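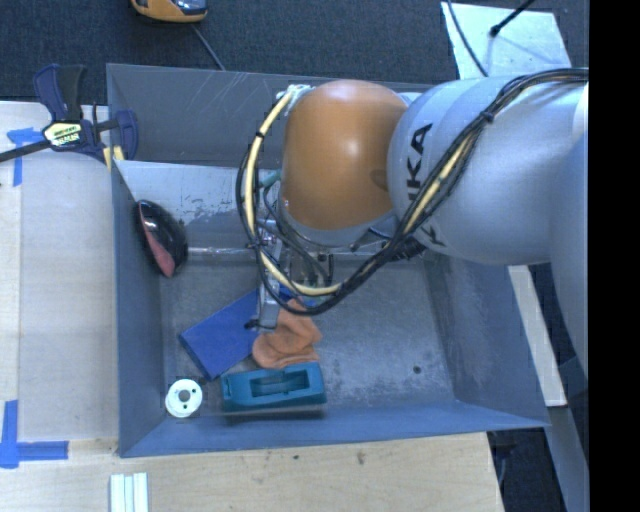
Bin picking: an arm reaching into a metal bin, with an orange cloth and a blue object near the gripper finger.

Can a robot do my chores yet? Reader questions
Updated 03/02/2019 by Aoife Daly

Can I buy a robot that tidies a room?
No. You can buy one that vacuums, badly, around the things you didn't tidy.

But I saw the Rovar video.
So did I. It's cut 7 times. Ask any seller for one unedited take, with objects you brought yourself. Grinutar said yes to me in November and then stopped answering mail.

Why is picking things out of a bin so hard? My toddler does it.
Your toddler has had a lot of practice and doesn't mind a mess. Soft cloth changes shape every time it's touched. Shiny black plastic confuses many depth cameras. Flat things lying on the floor of a bin give a gripper very little to get under. Mix them all together and most systems slow to a crawl.

Treloar claims 400 picks an hour. True?
Maybe, with 400 identical boxes. Ask what the number is for a mixed bin, and whether a dropped item counts as a pick. I asked both. I got a brochure.

What about folding laundry?
Jarrah Whitcombe wrote in to say he watched a Trusitz demo fold one towel while he finished a sandwich. I've got a basket of 56 socks here if they want a real test.

Is a shop floor any different?
Somewhat. If the same part shows up in the same place all day, an arm is a good buy and has been for years. Once the parts are jumbled, keep a person nearby and put their wages in your sums.

Will you change your mind?
Sure. Show me 50 mixed bins emptied in a row with no one stepping in.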